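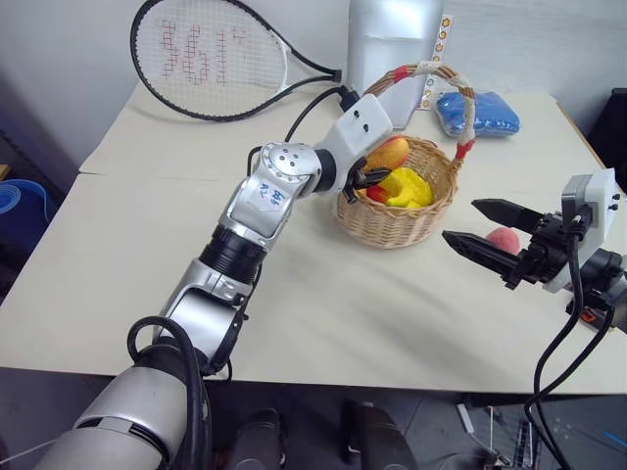 Os lo cuento rápido, que me acaban de confirmar la noticia y estoy contentísima: la protectora de Lololside abre el plazo para acoger gatos mayores, y esta vez va en serio. Desde febrero tienen 14 esperando casa, casi todos de más de diez años (¡los míos favoritos, ya lo sabéis!). La clínica Urnis pone las revisiones y la tienda Jindik ha donado 1000 latas de comida blanda para las familias que se apunten. Yo ya tengo dos en casa y mi sofá da pena, pero el sábado me paso igual, solo a mirar. Las solicitudes se recogen en el local de la calle Sandberg, por las tardes, hasta el día 17.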